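Notebook, May, 4:10 pm
Fruit leather, batch 8

Batch 7 came off the sheet in one piece, which would have been good news if the piece had not also been capable of resoling a boot. So, back to less time and more fruit.

Recipe today: 250 g mango pulp, 66 g passion fruit juice (strained twice, seeds still got in, seeds always get in), a squeeze of orange. No added sugar. Gheorghița Moldovan has views on sugar and was out until three, so I took the chance to run it without.

Spread on the Drenitz sheets, the ones with the lip. The old Mornero sheets are warped and everything slides to the northeast corner, where it forms a sort of delta. Kept one as a control anyway. Got a delta.

Dryer at low for 184 minutes. I meant to pull it at 180 but was on the phone with Zanau about the pectin order, which they have now lost in two different ways. Edges tacky, middle still shiny. Flipped it, gave it another short spell, wrote down neither the start nor the finish of that. Sorry, future me.

Taste: sharp, good, a bit of a resin note from the mango -- G. says "pine cleaner," I say "character." We put down "resin" as a compromise. Tears well along the short side, badly along the long side.

Dragon fruit version: pretty color in the bowl, tastes of damp paper. Holanda want a pink one for their gift box and will hear about the damp paper from me in writing.

To do: reorder parchment. Fix the dryer door (wedge is not a fix). Try the tangerine with some peel left in. Label the jars before the weekend, since "yellow 2" and "yellow, other" are already a problem. 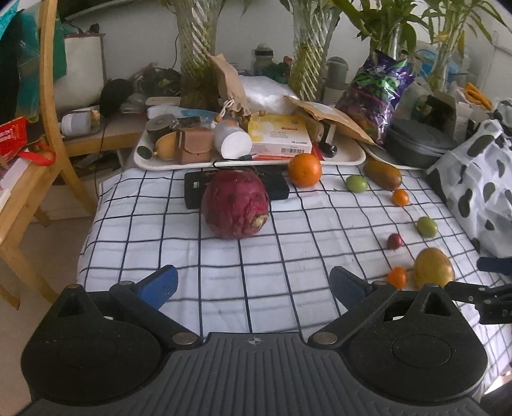
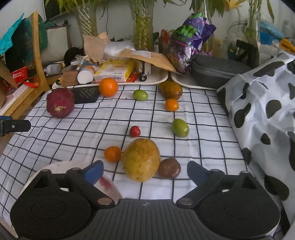 Fruit on the grid cloth. Dragon fruit and orange in the first, mango, passion fruit and tangerine in the second.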